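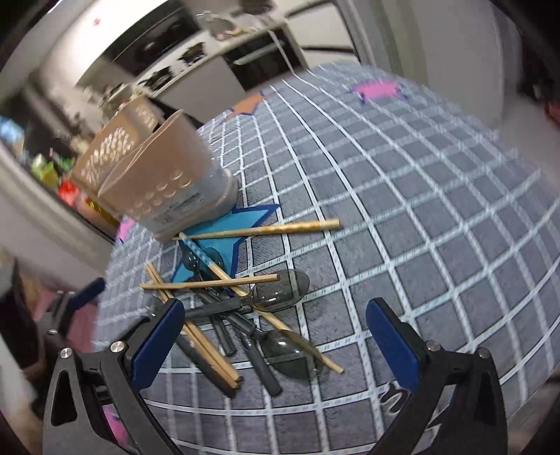
Figure 7. Mixed pile between the fingers, caddy leaning at the side of the mat.

4.3 Setting out the cutlery task

Applies to the Darnwood hand-held gripper, table work only. Read section 4.2 (pad checks) first.

1. Clear the mat, then place the caddy and the utensils on it. Spoons and chopsticks must cross one another. Do not sort them by type.

2. Wipe both gripping pads with a dry cloth. Replace a pad if its edge has lifted.

3. Open the fingers fully and hold the tool 30 cm above the mat. Wait for the steady tone.

4. Lower the tool until both pads are in view with the pile between them. Keep the wrist straight.

CAUTION: Do not close the fingers on blades or scissors. Keep your free hand off the table while the fingers are moving.

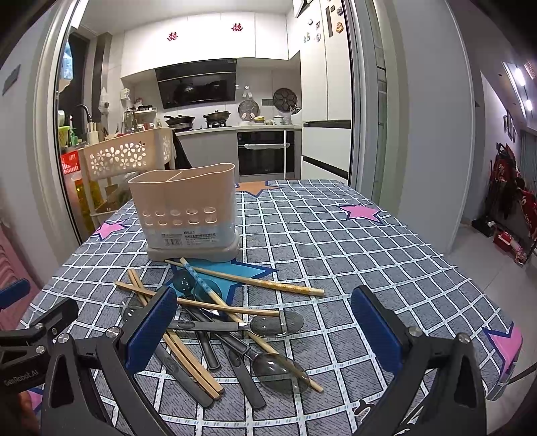
Figure 8. Caddy upright on its base tray, utensils in front, pads apart.

5. Pick up one utensil at a time. Grip chopsticks near the middle and spoons by the handle.

6. Place each item in the caddy with the handle upwards. If an item falls to the floor, leave it there and carry on.

7. Stop after 80 seconds, whether or not the mat is clear. Enter the result on form 279.

Note: A caddy that tips over during a run is not a fault. Record it as "tipped" and stand it up before the next run.

Note: Home kitchens may be used under rule 37 of the Wamitico site rules. Hobs must be off.

Section revised 15/05/2019. Checked by Lucía Marín.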